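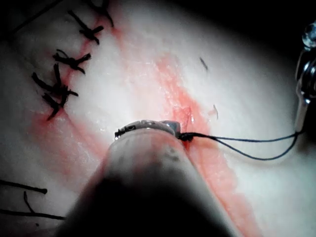 How long should you leave the thread tails on a practice suture?

Long enough to get hold of again. I cut mine too short all through April and had to pick them out.

The pad is one of the pale ones from Kustberg. I've used both sides of the incision line now — the older row of knots is uneven, but I'm leaving it in to compare.
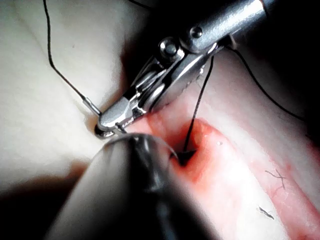
*Ívar Østergaard*

May 23, 2022

The needle is held near its rear end, further back than I like. Thin needles turn in the jaws if you rush, so I've gone back to slow passes and checking the angle before each one.
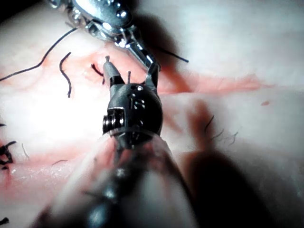 *Photo: Ninedham*

Jaws open, nothing held between them. I still need to practise passing from one side to the other. I've ordered 2 more pads, and a spool of black thread from Stikulbridge.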